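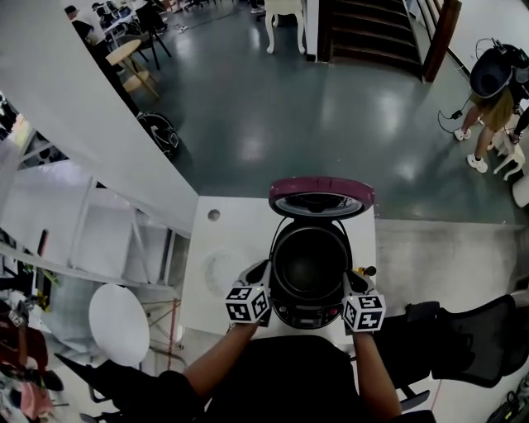 GINDPORT, June

# Chapter 3: Reading a Strike Town

Start at the rail depot. Everyone does. It has the parking, the restrooms, the big bronze plaque, and a gift counter that sells the same postcard in four colors. Visitors get off the bus, read the plaque, take a picture of it, and most of them think they've now seen the Gindport cannery strike.

They've seen the plaque. The strike was six blocks east, on Kinyua Street, where there's a tire shop, a church, a vacant lot with a chain across it, and very little to photograph.

This chapter is about that gap — between where a thing happened and where the town decided to put it. Chapter 2 dealt with battlefields and big houses, where the site is mostly the story and somebody long ago put a fence around it. Labor history is harder. Working people rented. Halls got sold. Canneries burned or were turned into storage, then condos. What's left is a sidewalk and whatever people remember about it, and a guide has to make a tour out of that.

## What happened, quickly

You need the bones before the rest makes sense.

The Herstead company ran the cannery and owned most of the houses behind it. Pay was by the tray. When the tray got bigger and the rate didn't, the night shift walked out, and by morning 200 workers were standing on Kinyua Street in their aprons. Black families, Portuguese families, a good number of women under twenty. The company had housed them on separate blocks on purpose. They picketed together anyway, and that's the part the older town histories skip.

It lasted through the fall. Evictions first, then arrests, then a settlement that neither side liked much. The church basement fed people the whole time. Look for the church again in section 3.4, it matters more then the cannery does.

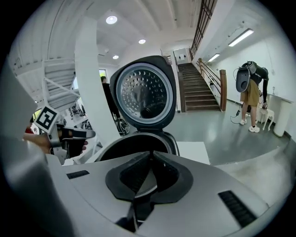
*Figure 3.1. Rice cooker with the lid open, seen from the back.*

## Two tours, same town

Gindport has 2 walking tours now. They share a starting point and almost nothing else.

The depot tour is the old one. Downtown loop, brick fronts, the bank, the opera house. The strike gets one stop and a couple of sentences, usually the word "unrest." Unrest is a useful word to watch for. Who was unrestful? Over what? It leaves out the people and the reason in one go.

The Kinyua Street tour came later, put together by the congregation and some retired cannery families. No brick fronts. It goes past the company rows, along the old picket line, into the basement, out to the lot where the union hall stood. Guides read from arrest records and letters. Slow, sometimes awkward. Visitors report in the comment book that they didn't know where to look. A fair complaint — and also kind of the point of the chapter.

Neither tour lies. Worth saying early, because students tend to pick a hero and a villain in the first discussion and stay there. The depot tour gets its facts right. It picks different ones.
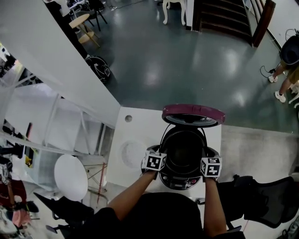

The same goes for the markers themselves. Somebody paid for each one, somebody approved the wording, and somebody chose the corner. On the depot plaque the company is named first and the workers are "hands." On the newer marker at the church door the families are listed by street, and the company turns up in line five. Copy both out in full when you visit. Photos are fine but copying makes you notice the verbs.

## Then there's Metham

Metham is up the coast, had its own walkout the same year, and has no marker at all. No tour, no plaque, one folder in the county library. We come back to it in section 3.5 as the comparison case. Keep asking as you read: what did Gindport have that Metham didn't? Not a bigger strike, the numbers were close. Possibly just a building that stayed standing and people who stayed near it.

## Before you read on

Terms you'll need: *site of memory*, *marker text*, *host community*, *interpretive route*. All defined in the margins as they come up. Don't memorize them yet.

Field work for this chapter, if your class can travel:

- Walk the depot loop first, without the handout. Write down each thing the guide stops for.
- Walk Kinyua Street the same day if possible. Wear real shoes, the pavement by the company rows is bad.
- Ask before going down to the basement. It's a working church and there may be a lunch or a funeral on.
- Leave time for the lot. Classes always cut the lot.

If you can't travel, the route maps and both marker texts are in the apendix. Use the larger map; the small one has the church on the wrong side of the street.

Section 3.1 starts with the tray rate.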